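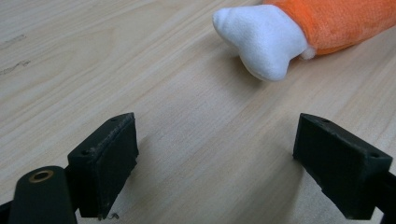
gluestick_widow
July 20, 2026
Scuff removal on a pale wood tabletop, please talk me down. I bought the table in June from a Mornier outlet, and it has already developed opinions. There's a thin gray smudge near the left edge and a smaller dark mark a little above it, both nowhere near the plush toy with the orange leg and lumpy white foot, so I can't even blame him. Finish is smooth and a bit glossy. I've tried a damp cloth and glaring.

parquet_pete50
Melamine sponge, light pressure, thirty seconds. Next.

oldvarnish
Please do not do that. A melamine sponge is very fine sandpaper with a good publicist. On a glossy top you'll trade a gray smudge for a dull patch you can see from the hallway.

parquet_pete50
I've done it on three tables.

oldvarnish
And how do they look with a lamp on?

parquet_pete50
I don't interrogate my furniture with a lamp.

tansy_b
Before anybody sands anything, try a pencil eraser. The white kind, not the pink one, pink can leave its own mark. Go with the grain. If it's rubber or something that rubbed off a chair, it should lift. If it's down in the finish it won't, and you've lost nothing.

gluestick_widow
The grain runs diagonally from where I sit, which makes going with it feel like parallel parking. Will try. Also my sister swears by Godent toothpaste.

oldvarnish
Toothpaste is also sandpaper.

mintyfresh34
Toothpaste worked great on mine, for the record. Table smelled like a dentist for 9 days.

tansy_b
Is the foot on that toy supposed to be that shape or has it been through the wash? Mine came out of the dryer with all the stuffing in the heel.

gluestick_widow
He has always had feet like that. Let's keep this about the table.

gluestick_widow
Update: eraser took most of the small one. The long smudge is lighter but still there.

parquet_pete50
Sponge.

oldvarnish
Leave it alone and put a bowl on it.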